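Startseite | Listen | Archiv | Suche | Hilfe

Kategorie: Haus & Küche / Gemeinschaftsküchen

[Drucken] [Per E-Mail weiterleiten]

Betreff: Re: Küche aufräumen vor April, wer nimmt was

Hallo alle,

kurz und zwischen Tür und Angel, muss gleich los. Ayana hatte geschrieben:

> Liebe Liste,
> ich bin ab April für die Küche eingetragen und würde
> gern vorher einmal richtig durchgehen. Arbeitsplatte,
> Kühlschrank, und auch der Raum mit den Fliesen, da
> steht inzwischen ja alles Mögliche. Beim letzten
> Kochabend waren wir 22 Leute und ich habe eine
> Viertelstunde lang ein Sieb gesucht. Kann mir jemand
> sagen, was bleiben muss und was wegkann? Und wem
> gehören die Becher? Ich will nichts wegwerfen, was
> noch gebraucht wird.
> Was machen wir außerdem mit den Sachen von Gritach,
> ist das noch aktuell?
> Viele Grüße
> Ayana Gudeta

Also der Reihe nach, soweit ich es weiß.

Arbeitsplatte: Da darf meiner Meinung nach nur stehen, was am selben Tag benutzt wird. Schüsseln nach dem Spülen in den Unterschrank, die aus Kunststoff links, Edelstahl rechts. Handtücher in den Korb an der Tür, bitte nicht auf den Brettern liegen lassen. Das hatten wir schon dreimal besprochen, ich weiß.
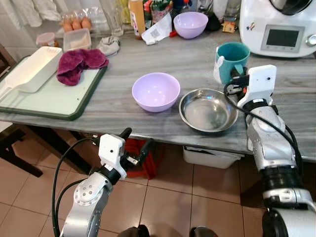 Eier bitte immer im Karton lassen und den mit Datum beschriften. Angebrochenes in Dosen, Name drauf, Datum drauf. Was nach vier Tagen noch da ist, kommt weg, ohne Rückfrage. Becher ohne Namen gehören allen. Wer einen eigenen hat und ihn behalten will, nimmt ihn halt mit nach Hause. Flaschen und Tüten, die hinten an der Wand stehen, wandern in den Hochschrank, zweites Fach von unten. Da ist Platz, hab gestern Abend nachgeschaut. Offene Papiertüten vorher zuklammern, Klammern sind in der Schublade unter dem Wasserkocher. Wir hatten letzten Sommer Motten und ich hab keine Lust auf eine zweite Runde.

Bretter: Die mit grünem Rand sind für Gemüse und Obst. Fleisch nur auf dem roten, das hängt am Haken. Falls das rote mal wieder fehlt, schaut bitte im Trockengestell nach, bevor hier eine neue Rundmail kommt.

Gritach: Ja ist noch aktuell, aber nur noch die zwei Kisten im Keller. Die Rechnung über 200 Euro ist bezahlt, den Beleg hab ich abgeheftet. Den Rest holen sie selber ab, hat mir Frau Ozoliņš am Telefon zugesagt. Termin steht noch nicht fest, ich schreib dann nochmal.

Jetzt der geflieste Raum, der ist mir wichtiger als die Küche. Da stellt jeder was ab, "nur kurz", und dann bleibt es monatelang. Ich hätte gern, dass man dort wieder mit einem Wäscheständer durchkommt. Mein Vorschlag wäre, dass wir uns das an einem Vormittag zu dritt vornehmen, ab 9 Uhr, dann sind wir bis mittags durch. Den Boden am Schluss nass wischen, erst dann alles zurückstellen.

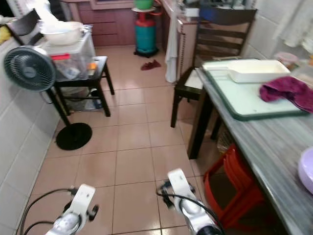 Ich hab mir eine kleine Liste gemacht und die geht so: Erst alles raus, was keine Rollen hat und nicht an der Wand stehen muss. Der Standventilator kann über den Winter sowieso in den Keller, aber im April brauchen wir ihn wohl bald wieder, also von mir aus bleibt er, nur eben in der Ecke. Auf der Gasflasche soll bitte nichts stehen, auch kein Becken, das grüne kommt also runter und unter die Spüle. Die durchsichtige Box auf dem schwarzen Tischchen müsste mal jemand durchsehen, da ist Kraut und Rüben drin. Die weiße Schüssel vom Deckel gleich in die Küche mitnehmen. Und die Beutel auf der Ablage darunter: wem gehören die? Bitte melden, sonst mach ich sie auf.

Der Holzschrank hinten bleibt wo er ist, der ist zu schwer. Schubladen kann man ausräumen, oberste klemmt, mit Gefühl ziehen. Tischdecken sind drin und die alten Vorhänge. Die Vorhänge würde ich weggeben, Arnari nimmt Textilien, wenn sie gewaschen sind. Hat da jemand was dagegen?

Noch zum Geld: In der Küchenkasse sind fast 26 Euro. Das reicht für Müllsäcke, Spülmittel und neue Klammern, mehr ist erstmal nicht drin. Wenn wir ein Regal wollen, müssen wir sammeln. Das von Endis, das im Herbst mal rumging, fand ich ganz gut, ist aber glaub ich zu tief für die Nische. Kann das bitte jemand nachmessen, der einen Zollstock hat? Meiner ist verliehen.

Ayana, sag einfach wann es dir passt, ich kann vormittags fast immer. Handschuhe bring ich mit, Eimer sind da, Lappen weiß ich nciht. Das Sieb liegt übrigens im Backofen, unterstes Blech. Fragt nicht.

Alle anderen: bitte Namen auf eure Sachen, diese Woche noch.

So, muss los.
Grüße in die Runde

[Drucken] [Per E-Mail weiterleiten]

Vorherige Nachricht | Nächste Nachricht | Nach Thema | Nach Absender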